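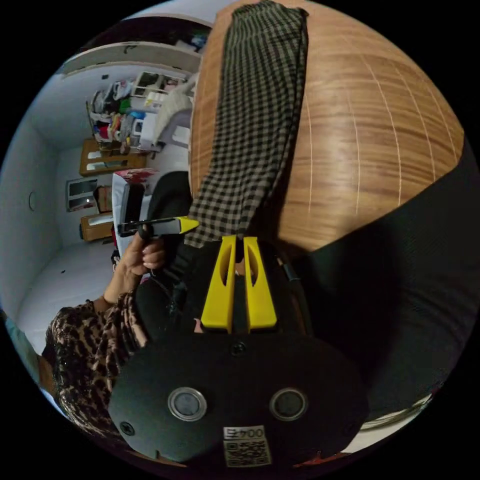 The number 004, with two leading zeros, on a small white label with a QR code.

Leading zero

A leading zero is any 0 placed in front of the first non-zero digit of a number. It adds nothing to the value of a whole number - 7, 07 and 007 are all seven - yet it is one of the most useful small tricks in written numbering, and it has a surprisingly rich life of its own.

Use in lists and labels

Leading zeros keep every number in a set the same length. This matters most when numbers are sorted as text, one character at a time from the left. Sorted that way, 10 comes before 2, but 02 comes before 10, just as a reader would hope. The practice of adding zeros to reach a fixed length is called zero padding.

Three digits cover everything from 000 to 999, while a collection of 2,000 items needs four. Choosing the length early saves a great deal of relabelling! The seed library at Skastgate began with two digits and had to start again when it reached its hundredth packet. Its catalogue, drawn up by Oanh Huỳnh and Roman Grabowska, now runs from 001 to 271.

Clocks and dates

Digital clocks show five minutes past nine as 9:05, and many add a further zero to give 09:05. All-number dates often pad the month and day as well, so that August becomes 08. With the year placed first, padded dates fall into time order when sorted as plain text - a lovely side effect.

Decimals

In English the zero before a decimal point is sometimes dropped, giving .5 for 0.5. Many style guides prefer to keep it, as a lone point is easily missed in small print or handwriting.

Lost zeros

Spreadsheets commonly treat 0139 as an ordinary number and show it as 139. Telephone numbers and postcodes suffer badly from this. Storing such entries as text keeps the zeros safe.

In some programming languages a leading zero has a quite different meaning and marks a number written in base eight. There, 030 stands for twenty-four.

See also: Decimal point, Serial number, Sorting

Last updated: 2023-06-03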